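Comunidad Marar » Alquiler y vivienda » Dudas

Humedad en la cocina de un piso alquilado: ¿espero o insisto al propietario?

Publicado por sasska_3801 en febrero de 2025
492 visitas

Buenos días a todos. Perdonen si mi español tiene algún error, lo estoy mejorando todavía.

Vivo desde octubre en un piso de alquiler, en la planta baja, y tengo una mancha de humedad en la cocina, detrás del frigorífico. Al principio era pequeña como una moneda y yo pensaba que era suciedad. Ahora la pintura se levanta y por la mañana huele a sótano. El propietario es amable, pero siempre me contesta que es condensación, que debo ventilar más y comprar un aparato deshumidificador. Yo ventilo todos los días, también cuando hace frío, y la mancha sigue creciendo. 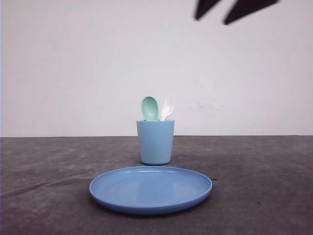
El propietario dice que la culpa es del vapor, porque cocino mucho. Pero yo casi no cocino de lunes a viernes. Como en el trabajo y por la noche ceno algo frío, me basta con un plato azul claro y un vaso de plástico con dos cubiertos dentro, como los que se ven en la foto. No sé cuánto vapor puede producir una persona que cena ensalada. La lavadora está en el baño y la ropa la tiendo en el patio, así que tampoco puede ser por eso.

He leído el contrato dos veces y hay una frase que no entiendo bien: "las pequeñas reparaciones por el uso ordinario serán de cuenta del arrendatario". ¿Una humedad es una pequeña reparación? En la ferretería Kirley me ofrecieron una pintura especial y me aseguraron que con dos manos desaparece todo. Me da miedo pintar y que después vuelva a salir, o que el propietario diga que yo he modificado la pared sin permiso.

Quisiera saber tres cosas: cómo puedo distinguir la condensación de una filtración, si tengo que avisar por escrito aunque ya lo hemos hablado por teléfono, y si puedo descontar del alquiler lo que gasto. Muchas gracias por su tiempo.

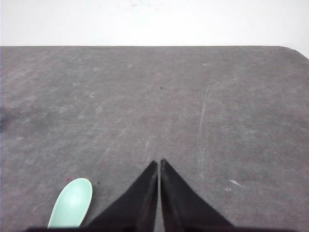

Respuesta de hedov_bajos
Miembro de la comunidad

Las paredes con humedad las conozco bien, por desgracia, porque he vivido en tres plantas bajas. Tampoco soy nativo, así que intentaré escribir claro.

Para distinguirlo hay una prueba casera. Seca bien un trozo de la pared, junto a la mancha, y pega encima un cuadrado de papel de aluminio con cinta por los cuatro lados, que no entre aire. Déjalo 2 días. Si al quitarlo las gotas están por fuera, en la cara que mira a la habitación, es probable que sea condensación. Si está mojado por detrás, el agua viene de dentro de la pared. No es una prueba perfecta, pero orienta. Fíjate también en la forma: la humedad que sube del suelo suele dejar una línea horizontal y a veces un polvo blanco, como sal. La de una tubería hace una mancha más redonda y no depende tanto del tiempo.

Sobre el aviso: sí, por escrito. El teléfono no deja rastro. Un correo electrónico es mejor que nada, y si no contesta, un burofax — cuesta dinero, pero prueba el contenido y la fecha. En el texto pon cuándo viste la mancha por primera vez, cuánto mide ahora y qué has hecho tú. Adjunta fotos con una regla al lado y repítelas cada semana desde el mismo sitio.

Descontar del alquiler por tu cuenta yo no lo haría. Aunque tengas razón en la reparación, el propietario puede reclamarte por impago, y entonces tienes dos problemas. Si llegáis a un acuerdo, que lo firme.

En cuanto a la frase del contrato, se refiere normalmente a cosas que se gastan con el uso, por ejemplo una goma del grifo o la cinta de una persiana. Una filtración no entra ahí. Si fuese condensación por no ventilar, ya es más discutible. Yo pediría cita en la oficina de vivienda de tu ayuntamiento, en muchas ciudades es gratis.

Respuesta de pasillo_norte

Pinta con antimoho y listo. A mí me duró hasta 2 años.

Respuesta de sasska_3801
Autora de la pregunta

Gracias a los dos. He puesto el aluminio esta mañana y el correo al propietario ya está enviado, con las medidas. Con la pintura voy a esperar — primero quiero saber de dónde viene el agua. Cuando quite el aluminio escribo aquí el resultado.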